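Nolldale Residence Services
Facilities Support Desk
Ticket: Loss of power to kitchen outlets, second floor, Juvier House
Status: Closed
Assigned to: Kilian Oberholzer, Electrical Maintenance

Summary of request
Residents reported that the outlets along the north counter of the second floor kitchen lose power during the morning. The overhead lights and the refrigerator are not affected. The breaker in the hallway panel is found in the tripped position each time and can be reset by hand. The first report was received in January and was closed after a reset. The ticket was reopened on 4th March when the fault returned.

Initial response from the Support Desk
Residents were asked to stop using extension cords in the kitchen and to note which appliances were running when the power was lost. The notes listed an electric kettle, a toaster, a microwave oven and, in one entry, a portable heater. Portable heaters are not permitted in shared kitchens under the Residence Agreement, and a reminder was sent to all residents of the floor.

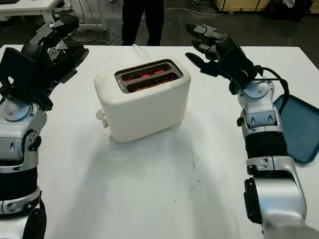
Site visit, first entry
The panel was opened and the breaker serving the north counter was inspected. No scorching or loose wiring was found. The panel schedule lists this breaker as serving the north counter only. Testing showed that it also feeds the outlets in the adjoining study room, where a laser printer had been placed. The schedule is therefore incorrect and has been marked for revision.

The ground fault outlet nearest the sink was tested with its own button and with a plug-in tester. It tripped and reset as required. The fault is not related to ground leakage.

Site visit, second entry
A clamp meter was placed on the circuit and loads were added one at a time. The breaker held with any single appliance in use. With the kettle and the microwave oven running together, the current rose above the breaker rating and the breaker opened after a short delay. Small heating appliances draw their full load for as long as their elements are on, and a circuit that already carries a kettle has little capacity left for a second one. 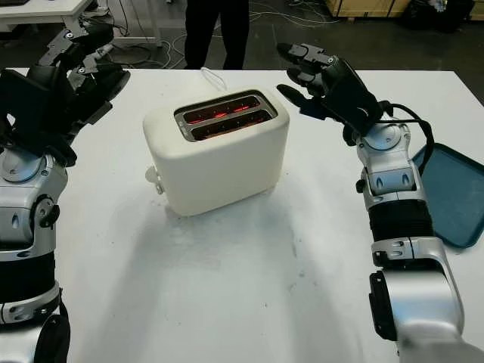 The same test was repeated with the printer disconnected. The breaker still opened with the two heaviest loads running, although the delay was longer. Removing the printer alone would not have resolved the complaint.

Cause
Overload of a single branch circuit. The breaker operated correctly and was not replaced.

Work completed
1. The study room outlets were moved to circuit 10, which had spare capacity.
2. A new circuit was run to the east end of the counter for the microwave oven. Materials were supplied by Skaltis under the existing maintenance order.
3. The panel schedule was corrected and a copy was sent to the Dlamini Building records office.
4. The counter outlets were labeled by circuit number.

Follow-up
The circuit was monitored for 10 days after completion. No trips were recorded. Residents who lose power at the counter should contact the Support Desk before resetting the breaker and should state the label number of the outlet in use.

Ticket closed by K. Oberholzer. It may be reopened by replying to the closing notice.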